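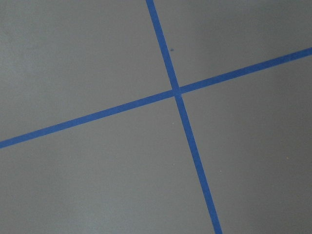 4. Submitting a script to the Dollton Fellowship

Set up your Rullel account before you start this section (see section 2). Only the lead writer can submit. Co-writers are added in step 4.

1. Sign in and open Applications. Choose Dollton Fellowship, then New entry.

2. Pick a category: half-hour pilot or hour pilot. The category locks once you save.

Caution: An entry saved in the wrong category can't be moved. Delete it and begin again.

3. Upload the script as a single PDF. Half-hour scripts may run up to 48 pages and hour scripts up to 56, not counting the title page. Take your name off every page, including the header.

4. Under Writers, enter the email address of each co-writer. They get a link that stays open for 48 hours. If it runs out, click Resend.

5. Paste your personal statement into the text box. Formatting is dropped – italics and bullet points come through as plain text.

6. Click Check entry. Items in red must be fixed. Items in yellow are warnings and won't stop you.

7. Click Submit and save the receipt number.

Note: Readers see the script first and the statement only after they have scored it.

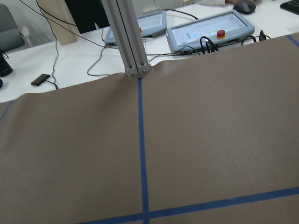
Can I replace my script after I submit?

Only while the entry status reads Received. Open the entry, click Withdraw file and upload the new PDF. Once the status changes to In reading, the file is final.

8. If you are also applying to the Nulthorpe lab, go back to Applications and start a separate entry. Scripts and statements are not shared between programs.

Questions about eligibility go to Domenica Tanner in the fellowship office. For upload errors, use the Help form and include your receipt number if you have one.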